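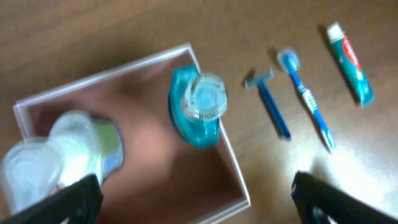
Company > Who we are > The packing bench

Flinby started with two secondhand robot arms and a lot of patience, and we still have plenty of the second. Today we set up and look after small packing cells for makers of travel kits and other bathroom odds and ends, and the bench at our Omdale shop is where every one of our habits was learned.

Melaniia Vasylenko runs that bench, and she'll happily talk to you about finger alignment until your coffee goes cold (bring a second cup!). Each morning she brings the arms back to their zero position, feels along the cables for stiff spots, wipes the gripper fingers and snugs up the wrist screws. It takes her 15 minutes, and she won't be hurried. 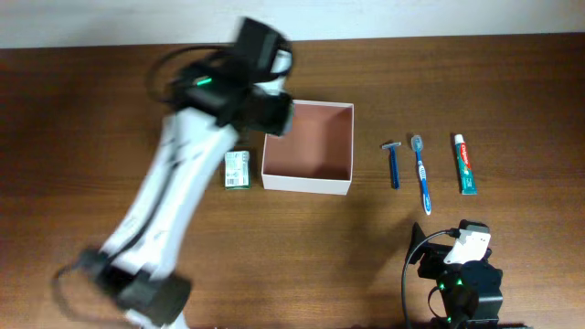

The Omdale bench, with a razor, toothbrush and toothpaste beside the open box.

Howard Bickerstaff handles repairs. He has been swapping tired servos for over 8 years and labels every plug before he pulls it, a custom we now pass along to each customer we train. If your cell is acting up, call and ask for Howard. He likes to hear the noise it's making, so stand close to it.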